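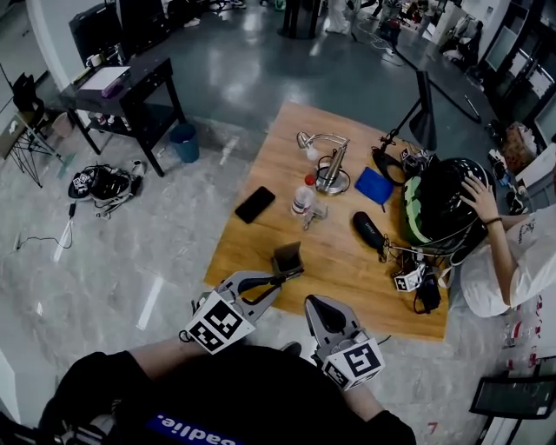 Phone face down, red-capped bottle next to it.

It is two years this month that I work in English all day. Before that I had it only in school and from films. I want to write down some things while I still remember how the beginning felt. It will be a long thread, sorry.

The first weeks at Brillen I prepared every sentence in my head before I said it. When the sentence was finally ready, the others had already moved to the next topic. I have a notebook full of excellent sentences about topics that were closed.

The telephone was the worst. In a meeting you see the face and you can guess. On the phone there is only the voice, and it is usually a fast one. A man from Toivonen called about an invoice and I understood "Thursday" and nothing else. I asked him to send it by email. Since then I ask this without shame.
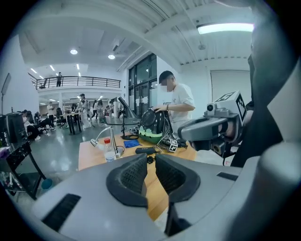 Small talk has rules and I had to learn them from listening. "How are you" on the stairs needs two words back. The same question at lunch can take a whole minute. I gave the lunch answer on the stairs for all of my first November, and my colleagues were very patient with me.

What helped me most was reading my own emails aloud before sending. If I had to breathe in the middle, I cut the sentence there. My manager thought my English had become better. It was the same English with more periods.

I also kept a list of phrases I heard and liked. "Let me get back to you." "I might be missing something here." "Can we park that?" It has 69 of them now. I use maybe ten. The last one I still don't like to say, I always think of a car.

Articles I have given up a little. My first language does not have them, and after 40 years of living without "the" it is hard to feel where it belongs. I check them in letters to clients. In chat messages I let them fall where they want. 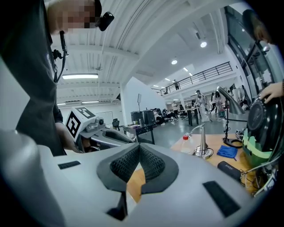

Numbers are another thing. I do payroll, so I say numbers all day, but when I count quickly I still count in Serbian. If somebody talks to me in the middle I must start again. I asked Teodor Wilczyńska, who sits across from me, and he counts in Polish after all his time here. We decided this is normal.

One warning about jokes. Understanding a joke late is fine, people are kind about it. Explaining your own joke is not so fine. I translated a saying from my grandmother at a team lunch and it took longer than the soup.

Somebody asked me about apps. I tried Rovby for one winter. It was good for words and not so good for talking. For talking I went to the reading group at the library, about 30 minutes by bus, and we read short stories aloud and argued about them. To argue is wonderful practice. You forget to be afraid because you want to be right.

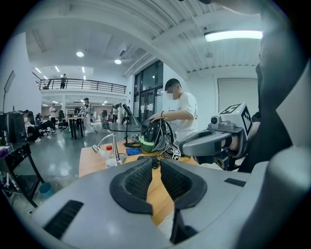 Teodora Obradović
Payroll specialist, Brillen. Posts about working in a second language.

Some answers to the replies from this morning.

To the person who starts at Plollov next month: ask for the meeting notes in advance, if they exist. Read the names of the people too. I lost a lot of time in meetings trying to hear whether something was a name or a verb.

Yes, I still get tired. By four in the afternoon my grammar goes home before me. I try to put the difficult calls before lunch and the spreadsheets after.

No, I don't want to lose my accent. I want to be understood the first time, and for this I needed to slow down and finish the ends of my words. The accent can stay.

And if you are the native speaker in the room: please repeat the same words when we ask you to repeat. Many kind people change the whole sentence to make it easier, and then I have two sentences to understand.

More about writing letters to the tax office next time. I have one to finish tonight.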